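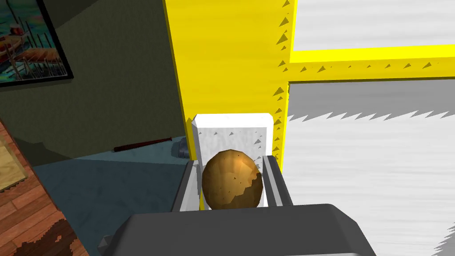

Simulated gripper holding a potato, white block and yellow post behind.

Hulska trial: progress to the end of April

The Alla simulation kit has now been in use for six weeks of the grant period. It is supplied by Bajwa as a yearly licence, with a library of household rooms and objects and a two-finger gripper model.

Work done. We set up 14 rooms and ran 80 grasp attempts in each, all with single food items. Potatoes took the most time. The kit's default friction setting let them slip when the arm lifted quickly, and we now set the value by hand for each item. Bajwa has been told and expects to change the default in the next release.

Results. Setting up a new room takes one person 2 hours, which is within the plan. Export to our own controller, Urkel, works but loses the surface colours, so those have to be added again afterwards.

Problems. Support replies have been slow. The manual does not cover lumpy or uneven objects and we have written our own notes, which can be shared on request.

Spending is in line with the budget. No extra licences are needed at present.

Next period. We will move on to objects placed close to furniture and walls, then repeat the potato runs with the new release if it arrives in time.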